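Session 7: Clasps, closures and other things customers blame you for

Course handout, Introduction to Fashion Accessories. Instructor: Wiebke Mühlbauer

Housekeeping first. The Saturday bench session starts at 9:30, and the door is locked at 9:40. Bring your own flush cutters. If you borrowed a pair in September and they still have someone else's initials on the handle, now would be a good time to feel guilty.

Reading for this session: the chapter on findings in the course reader, plus Bheki Rampersad's short piece on returns. It is four pages long and the cheeriest thing in it is the page numbering.

1. Why the clasp matters more than you want it to

You will spend weeks on a pendant. You will draw it, model it, cast it, file it, and photograph it on a piece of linen. Then you will close the necklace with whatever clasp was in the drawer. Your customer, meanwhile, will look at the pendant for a minute in the store and wrestle with the clasp every morning for years.

Our working case this term is Stulia, a small necklace line started by Anathi Adams. Her first run was 1,000 pieces, all with the same light spring ring. Of those, 58 came back. She had expected complaints about color. Every return slip mentioned the clasp, and one of them mentioned it in capital letters.

2. The usual suspects

Spring ring. Small, round, cheap, everywhere. Hard to open with short nails, and close to impossible with cold fingers. Fine for a light chain. Students choose it by default, which is a polite way of saying they haven't chosen.

Lobster claw. Bigger lever, stronger body, easier to find by touch. Looks clumsy on very fine chain. Check the lever spring on a sample before ordering; a weak one feels weak right away, and so will your brand.

Toggle. A bar through a ring. Pretty, and easy with one hand. It depends on the weight of the piece to keep it under tension, so a light bracelet on a toggle is a bracelet on loan.

Hook and eye. The oldest idea on the list. A bent piece of wire goes through a loop and gravity does the rest.

Magnetic. A kindness to anyone with stiff hands. Warn customers with pacemakers in plain words, on the card, where they can read them before buying. Add a safety chain if the piece costs more than lunch.

3. Hooks in more detail

The S-hook deserves its own section, mostly because I like it. It has no spring and no moving parts, so there is very little to go wrong except the bending. Students still manage.

Things to look for: a smooth curve with no flat spots, a tip that turns back far enough to stop the loop from wandering off, and an end you could run across a silk blouse without regret. If you can feel a burr with your thumb, the blouse will find it too.
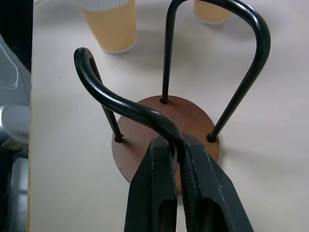 Fig. 1. A curved hook in glossy black. Follow the curve over the crown to the rounded tip.

Work hardening: a freshly annealed hook is soft and will open under load. Tap it lightly on a steel block with a rawhide mallet, turn it over, tap again. Lightly. Pravesh Hlongwane's hook from last session is now technically a ribbon.

4. Finish and wear

Coatings and platings wear first where metal rubs metal, so the inside of a hook loses its finish long before the outside. Ask your supplier what the finish is, how thick it is, and what is underneath. If the answer to the last one is "metal," ask again.

Thiabso's group (Brevard brief) should note that dark finishes show scratches as pale lines. Some clients call this patina. Most call customer service.

5. Matching closure to wearer

Before you pick a clasp, write one sentence about who fastens it, with which hand, and whether they can see it. A bracelet is closed one-handed. A necklace is closed blind. An anklet is closed while hopping.

For Saturday

Bend four S-hooks in copper, in graduated sizes, and bring all of them, including the ugly one.

Read the Valham and Nkuna briefs and choose a closure for each. Half a page per brief. "It looked nice" may appear once.

Questions to me before 5 p.m. Friday's inbox is not monitored, by me or anyone else.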